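Perstead 13-cup food processor: my review after a whole winter of slicing

Posted 27th March

I bought this thing in January, right after my old food processor died in the middle of a batch of coleslaw (smoke, a bad smell, cabbage everywhere). It cost me $349, which is more than I've ever paid for anything that lives in a kitchen and isn't a fridge. I wanted to use it a good long while before writing it up, so all of this comes from real weeknight cooking and one very ambitious birthday party.

For the record, I eat a lot of vegetables but I'm not a fancy cook. Lunch is usually a salad and a piece of fruit, dinner is soup or something in a pan.

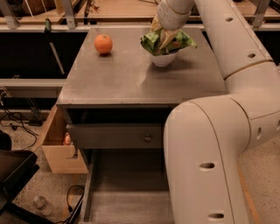
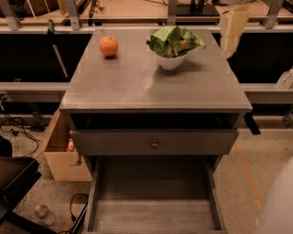 Yolanda Quintana wrote under my January post that I should save my money and get a good knife and a box grater, and that any food processor over a hundred bucks is mostly paying for a heavier box. I thought about that for a good week! And she has a point if you cook for one or two. I have a perfectly nice knife. I also have a wrist that complains after the second onion, and a family that will eat a mountain of slaw in one sitting, so I went ahead anyway.

OK, the good stuff first. The slicing disc is fantastic. You twist the little dial on the side of it to set the thickness and it stays where you put it, which my old Rarkow never did (that one would drift thicker and thicker until the last cucumber came out like poker chips). Cabbage goes through in seconds. Carrots come out even from one end to the other as long as you pack the narrow tube so they can't tip over. I did enough potatoes for two big pans of gratin in less time than it took me to peel them, and I peel pretty fast.

It comes with 3 discs plus the regular chopping blade. The other two are a shredder and a fine grater. The shredder is great with a block of mozzarella if you stick the cheese in the freezer for a bit beforehand. The fine grater I've used exactly twice, on parmesan, and both times I got more of a coarse sand than the fluffy stuff I was hoping for. Tasted fine on pasta. I'd still pull out the hand grater if company was coming.

Dough! I was nervous about dough. Pizza dough for two pies, no problem at all, it comes together in under a minute and the machine doesn't walk across the counter. I tried doubling the recipe once and the motor got very loud and I chickened out and finished by hand. The booklet does tell you not to do that, so that's on me.

Now the annoying parts. The lid. Oh, the lid. You have to line up a tab on the lid with a slot on the bowl, and then the bowl has to be turned just so on the base, and if any of it is off by a hair the machine just sits there. No light, no beep. For the first week I was convinced I'd gotten a dud. Rafia Mughal lent me her Marino for a weekend so I could compare, and the Marino lid just drops on and clicks. I was jealous. On the other hand her bowl is a lot smaller and I had to empty it halfway through the slaw, so I handed it back without too many tears.

Cleaning is so-so. Bowl, lid and discs all go on the top rack and come out fine. The pusher is hollow, though, and water gets up inside it and stays there for days. I stand mine upside down on a towel overnight. The bowl has also gone a little cloudy already, and I made the mistake of doing a big carrot and beet thing without rinsing right away, so there's a pink tint around the center that I think is permanent.

Noise: loud. About what you'd expect, I guess, but the dog leaves the room. Pulse is worse than the steady setting.

Storage is the other thing to think about. It's tall, too tall for my wall cupboards with the lid on, so the base lives out on the counter and the discs are in a drawer wrapped in a dish towel. There's a disc caddy you can buy separately. At this price it should be in the box, come on.

One quick note on customer service: I emailed to ask about a spare pusher and got an answer the next morning, and the part showed up the same week. Very nice.

I'm giving it 4 stars out of 5. I'd knock it down further for the lid, but I've gotten used to it and the slicing really is that good. If you mostly want something for salsa and pesto, get a little chopper and spend the rest on groceries. If you're feeding a crowd or your hands are sore, wait for a sale and grab it. Next up I'm trying the Provo stick blender, the one with the whisk attachment, as soon as it's back in stock.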